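Washing up in a small sink: which tips hold up

Kitchen advice is mostly written by people with a double sink and a window over it. I have one basin, a counter that collects whatever came off the table, and a low opinion of hacks. Over August I went through the ones readers keep sending in and used each for long enough to get annoyed by it.

Take the first rule everyone repeats: never put a dirty bowl next to the sink, always in it. Sounds sensible. Then you want to fill a pot and have to lift out a greasy bowl, a spoon and a plate before you can get it under the faucet. I park dishes on the left side of the counter and keep the basin clear.

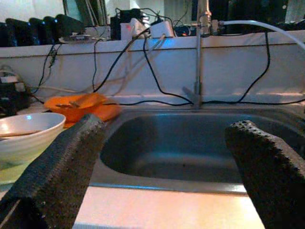

The catch is that parking turns into storage. Two meals is my limit, and by then the oatmeal has set like grout. If you won't get to a bowl soon, run an inch of water into it where it stands. Cold water for egg, starch and milk, warm for grease. That one is old, dull and correct.

Baking soda paste on stuck food: I wanted to be wrong about this one. It works, but so does soaking, and soaking doesn't leave a white film you have to rinse off twice. Save the soda for tea stains.

Plates under bowls get my vote, grudgingly. A plate catches drips on the way from the table and keeps the ring off the counter. Yes, you wash an extra plate. It takes less time than scrubbing dried sauce off a white surface.

As for sponges and cloths, the microwave trick is oversold. It may knock back the germs for a while, and it can also scorch a sponge that isn't wet through. Wring the thing out, hang it where air can reach it, and throw it away when it smells. A cloth left in a heap by the wall will turn sour whatever you paid for it.
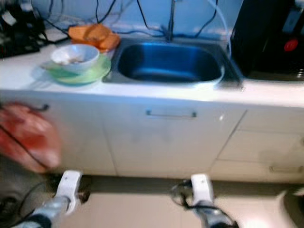 Remo Cirillo wrote in to disagree about leaving the basin clear. He fills his with hot soapy water before he starts cooking and drops things in as he goes, and he says the washing up is half done by the time he eats. Fine, if you never need to drain pasta. I tried it and ended up fishing for a paring knife in cloudy water, so at the very least keep blades out of it.

Now faucets. The vinegar bag is the tip I get most often: fill a small bag, tie it around the end of the spout, leave it overnight. It does loosen limescale. Overnight is too long for plenty of finishes, though, and I'd check after half an hour. For plain water spots you don't need vinegar at all – a dry cloth after the last wash of the day does it. Wipe the underside of the curve too, where the drips dry.

While you're there, look at what lives near the water. Cords and small appliances creep toward the sink because that's where the counter space is. Move them back before you buy a rack, a caddy or one more clip-on organizer. I've bought the organizers. They mostly organize grime. 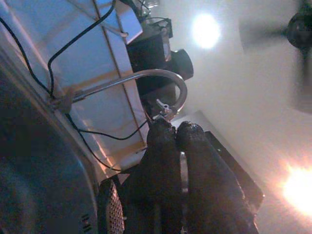

A curved spout: dry it last, top and underside.

Still untested is Tatiana Vlček's suggestion of rubbing car wax on the sink walls so water beads off. I have doubts about anything meant for a hood going where I rinse lettuce. If you've done it for longer than a week, write and tell me what it looked like afterward.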